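Reportajes | Automatización y oficio

La mujer que le mira los dientes al robot

A las ocho y cinco de la mañana, antes del café, Sointu Eskola se arrodilla en el suelo del taller de Clenulell y le pasa un dedo por las mandíbulas a Lela. Lela tiene dos brazos, dos pinzas y una carrera profesional dedicada a colocar cojines en butacas. Eskola es su técnica de mantenimiento, aunque en la nómina figura como «responsable de célula», un título que le parece adecuado para alguien que dirigiera un convento.

—La izquierda está sucia —dictamina, y enseña el dedo. Pelusa.

La pelusa es el gran enemigo de esta casa. Los visitantes preguntan por los algoritmos, por el aprendizaje, por el día en que las máquinas nos manden a todos al paro. Eskola contesta con educación y vuelve al cepillo de cerdas blandas, que compró en una droguería y que guarda bajo llave porque el anterior acabó limpiando una cafetera.

La rutina empieza siempre igual. Parada de emergencia pulsada, alimentación cortada, y entonces se limpian las caras interiores de los dedos, se repasan los tornillos de cada articulación y se siguen los cables con la mano desde la pinza hasta el suelo. Con la mano, insiste. Un cable que parece sano puede tener dentro un hilo partido, y la yema lo nota antes que el programa. En septiembre uno de los brazos se quedaba quieto cada vez que giraba la muñeca hacia fuera. El registro de fallos de aquel mes llegó a la línea 2241, casi todas idénticas, y el culpable era un conector que bailaba.

Después viene el par de apriete, capítulo en el que Eskola se pone seria. La llave dinamométrica es suya, la trajo de su trabajo anterior en Agbayani, una planta de embalaje donde, según cuenta, se apretaba todo «hasta que el tornillo pidiera perdón». No la presta. Marca cada cabeza revisada con un punto de rotulador y al día siguiente mira si el punto se ha movido.
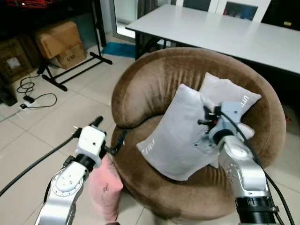 Las dos pinzas de Lela junto a la butaca de terciopelo: una presiona el cojín gris y de la otra cuelga uno rosa.

La fuerza de cierre es asunto delicado. Un cojín es mal compañero de trabajo: cede, se arruga, cambia de forma en cuanto se lo mira con intención. Si la pinza aprieta poco, resbala; si aprieta mucho, deja en la tela una marca de mordisco que ningún cliente quiere ver en su salón. El ajuste de fábrica era del 70 por ciento. Eskola lo bajó a 30 el primer día, vio caer el primer cojín, y pasó una semana entera subiéndolo poco a poco con un cuaderno en las rodillas. El valor definitivo está apuntado en ese cuaderno y en ningún otro sitio, cosa que a la dirección le quita el sueño y a ella no.

—Lo pasaré al ordenador cuando el ordenador deje de actualizarse —dice.

La butaca también exige lo suyo. El respaldo curvo no ofrece una sola línea recta en la que apoyarse, y el terciopelo cambia de tono según hacia dónde se haya cepillado el pelo, de modo que las cámaras se llevan cada mañana una pequeña sorpresa. Antes de recalibrar, Eskola peina el asiento con la palma, siempre hacia el mismo lado. Luego lleva cada pinza hasta un punto conocido, anota la desviación y la corrige. Si sale mal, repite. Si vuelve a salir mal, se va a comprar un bocadillo y repite después.

De los recambios se encarga Besport, proveedor puntual con las facturas y más contemplativo con los envíos. Las almohadillas de los dedos son la pieza que más se gasta, y Eskola tiene una caja de ellas escondida detrás de los manuales, donde calcula que no buscará ningún compañero.

A las nueve y media suelta la parada de emergencia. Los motores zumban, los brazos se desperezan con esa lentitud de funcionario que imponen los límites de velocidad del arranque, y ella se queda de pie, taza en mano, a un paso del pulsador rojo. Escucha más que mira. Una reductora que empieza a fallar, explica, suena como alguien que mastica hielo en la habitación de al lado.

Hoy no mastica nadie. Apunta la hora en el cuaderno, dibuja al lado una rayita y se va a buscar el cepillo, que otra vez ha desaparecido.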